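Right gripper faults out when it gets near the pegboard, left one is fine
Asked by tapewrangler in Robots and Automation

Hoping somebody has met this one before! We've got a two-armed Kandero in our workshop, set up to tidy hand tools off a shelf and hang them on a pegboard. It ran happily from March until last month. Now the right arm stops dead whenever it reaches for the tape end of the board and I get error 1153, which the manual lists as "joint communication lost" and then says nothing else useful.

The left arm does its half without a murmur. Scissors, screwdriver cup, all fine.

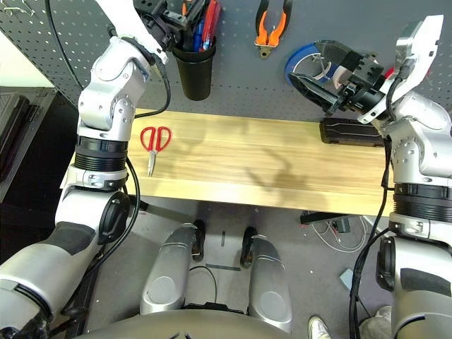
Right arm by the blue tape, scissors on the shelf

What I've tried so far: restarting (many times), slowing the arm down, swapping the two gripper settings files over, and reinstalling the Orken control software. Slowing it down helps a bit but it still trips in the end. The gripper works perfectly well when I open and close it with the arm parked low.

What bothers me more than the error is what happens afterwards. Twice now I've cleared the fault and the arm has dropped a few centimetres before the brakes caught. I was standing right next to it the second time. Is that normal?

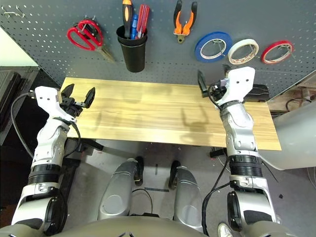
Both arms over the board, tools hung up

Answer from solder_and_tea (accepted)

Stop clearing the fault with people near the arm, please. A small sag on reset is common enough on these, but a few centimetres is too much and I'd want the brake looked at before anything else. Stand back, prop the arm or park it low first, and keep the stop button in your hand.

As for 1153, I'd bet on the cable. You say it's fine parked low and bad at full reach, and I had the same on a Zarnley arm. The gripper lead had been tied too tightly at the wrist, so every long reach tugged on the plug. Power off, unplug it, look for bent pins, then refit it with a bit more slack and move the arm through the whole reach by hand if yours allows it. If it still trips, try a known good lead. Mine had done 2000 cycles or so and had broken inside where you couldn't see it.

Answer from gantry_gus

had this, was the firmware. roll back to 52 and it goes away

Answer from mildred1936

I'd leave the firmware alone until the lead has been checked, or you won't know which one fixed it. Yuen sell a longer gripper lead that fits the Kandero, but ask them about the plug first as there are two kinds and I bought the wrong one.

Comment from tapewrangler

Lead was the culprit! Two pins pushed back in the wrist plug. No 1153 all afternoon with a spare fitted. Brake is being looked at next week and the right arm stays parked till then.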